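I have now read the full list of nominees for the Cuklow Music Awards twice, once standing up, and I still can't find Hutarano on it.

For anyone who missed the last year: Hutarano put out a record in March that my entire street seemed to be playing with the windows down. The judges gave it nothing. Meanwhile Kwok, a band I like fine, picked up nods for Best Album, Best Live Act and Best Newcomer. They've been together since I had hair.
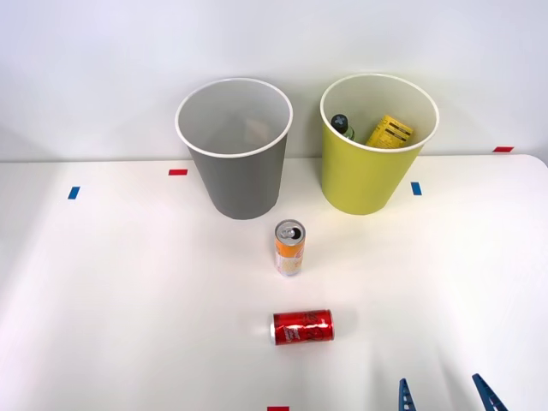 The rules say a newcomer is any act that hasn't been nominated before, so technically it checks out. By that logic I'm a newcomer too, and I'd like my free ticket.

Speaking of tickets, the cheap ones are 72 dollars this year and the ones where you can see a face are 105. The ceremony is at the Fledley Theater, capacity 2000, and I'm told 300 of those seats go to sponsors, who will spend the evening in the lobby. I went last time. The sound was lovely in the restroom and nowhere else.

I do think they got Song of the Year right. Kwok's slow one, the one with the long piano bit, deserves it, and I say that as someone who was rude about it on this very blog. The duet category is a mess, though — two of the entries are the same song, one of them live.
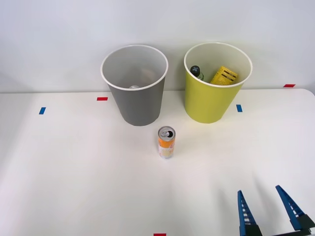
A reader wrote in to say that Hutarano's label missed the entry deadline, and that the judges never even heard the record. If so, I take back a few of the things I said about the judges, though I'm keeping the ones about the duets. Voting opens Tue 28 July and you can vote once a day, so I've set an alarm.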